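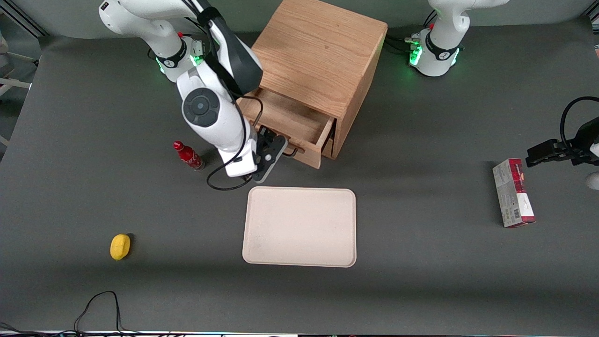
How often should a mechanical watch be serviced?
Every five years or so for most. Sooner if it starts losing time or the crown feels gritty.

Do you take quartz?
Batteries and seals yes, movement swaps only on request. Email first pls.

My Khumalo stopped overnight. Broken?
Probably just run down – wind it 20 turns and wait. Still dead, send it to the Pirkunport bench.

How long is a service?
Six weeks, longer for chronographs. Parts are teh slow bit.

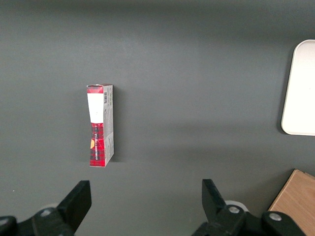 Greer Jardine: Mine took nine weeks, worth adding that moon phase models need longer.
Fair, will update.

Is water resistance retested?
Always, after any caseback opening. Old cases we wont promise anything on.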